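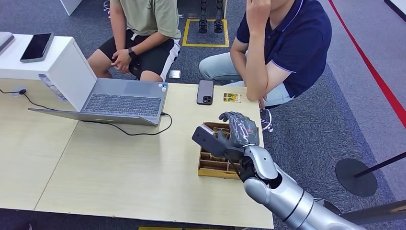 A draw is the plan that tells tennis players who they will play in a tournament. It is made before the first match, and it has a space for every player. The wooden tray in the picture is divided into small cells by thin strips of wood, and you can think of a draw in much the same way. Each name goes into one space. The player in the first space plays the player in the second, the third plays the fourth, and so on down to the bottom.

How the rounds work

Most tennis tournaments are knock-outs. If you win, you go on to the next round. If you lose, you are out. Say there are eight players. The first round has four matches and leaves four players. The next round is called the semi-finals and leaves two. Those two play the final.

Try adding up the matches: four, then two, then one. It comes to seven. Every match knocks out one player, and seven players have to be knocked out before there is a winner, so you can find the number of matches in any knock-out by taking one away from the number of players.

What seeds are

If all the names were picked out of a bag, the two best players might meet in the first round. One of them would go home straight away, and the final might be less exciting. To stop this happening, the best players are chosen as seeds.

The first seed goes at the very top of the draw and the second seed goes at the very bottom. They can't meet until the final. Other seeds are spread out in between. Everybody else is drawn by chance.

Seeds are usually picked by looking at the rankings, a long list of players with the best at number one. Players earn points by winning matches, and the more points they have, the higher they go.

An unseeded player can still do well. At the Brilleo Open one March, Tsion Mekonnen was ranked 357 and was drawn against the second seed in her very first match. She won in three sets on the main court at Gebreyes Park, in front of roughly 2000 people, and got as far as the semi-finals. Her ranking went up to 151 afterwards.

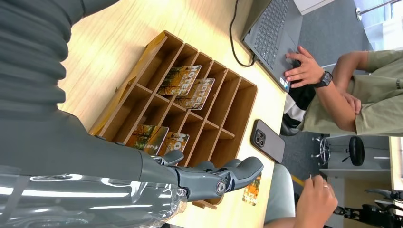 What is a bye?

A bye is a free pass into the second round. Byes are used when there aren't enough players to fill every space in the draw. With six players in a draw made for eight, two spaces are left over, so two players have nobody to play in the first round. Byes normally go to the top seeds.

Make your own draw

The Gradance Junior Club lets its under-10s make the draw for their summer tournament. You can do the same with friends.

Write eight spaces down the left side of a sheet of paper. Put your two seeds at the top and the bottom, then pick the other names out of a hat and fill the spaces in order. Join the spaces in pairs with lines, and write each winner's name on the next line along.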